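Cahier d'atelier — teinture végétale, essais garance
11 septembre 2018

Reprise des bains avec le lin Hitutex, enfin arrivé ! 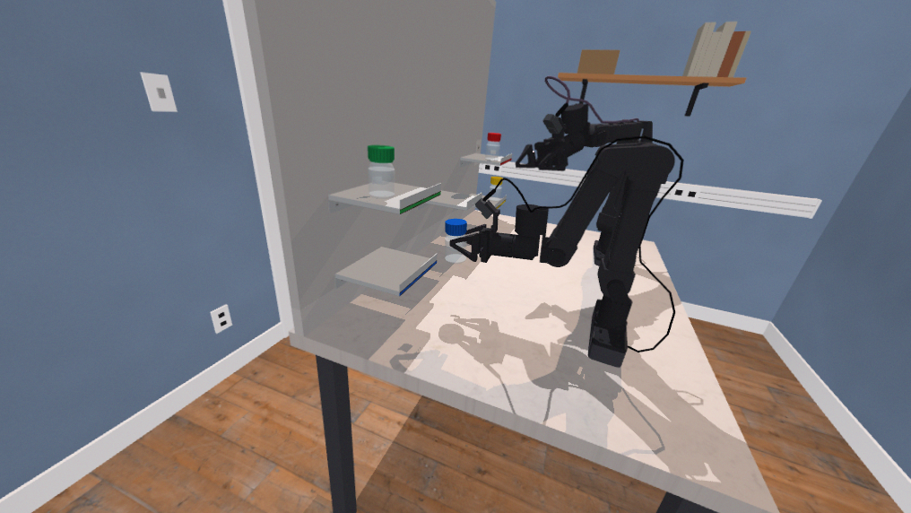
Bain n° 3
Mordançage à l'alun, 20 g pour 100 g de fibre. Garance Jillen broyée fin, montée doucement à 68 °C et tenue une heure. Superbe rouge brique, bien plus franc que sur le coton Kondow — je n'en reviens pas.

Bain n° 4
Même recette, poussée à 75 °C : ça vire au brun, mais un brun chaud, très beau quand même. À garder pour les écharpes.

À faire
Refaire le 3 avec une pincée de craie (notre eau est trop douce).
Rendre le pH-mètre à l'atelier Idahosa.
Mettre un échantillon en plein soleil jusqu'en décembre, à moitié caché sous un carton.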